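# Stop binning office towers

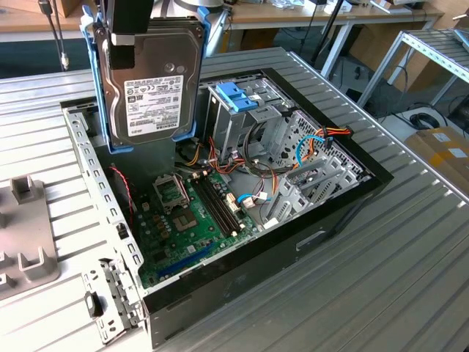

Every April the office clears out its desktops and every April I say the same thing – strip them first. Took me years to get anyone at Trusberg to listen. A decent old tower is made to come apart. Side panel off, lay it down, and the hard drive rides in a blue plastic caddy with rails down both edges, no hunting for tiny screws. Same blue on the drive-bay latch. Someone coloured the bits you're meant to grab, good on them.

Compare that to the slim things we buy now. Glued. Soldered memory. 90 minutes and a heat gun to get at a battery, no thanks.

Shamim Malik reckons stripping isn't worth the labour, fair enough if you've got 200 units and no shed. But cables, memory, a Toshiba drive you can wipe and test – thats someone's homework machine. Delia got one going for her neighbour last Friday.

So before the skip comes, give me the arvo and a screwdriver. Then recyle whats left.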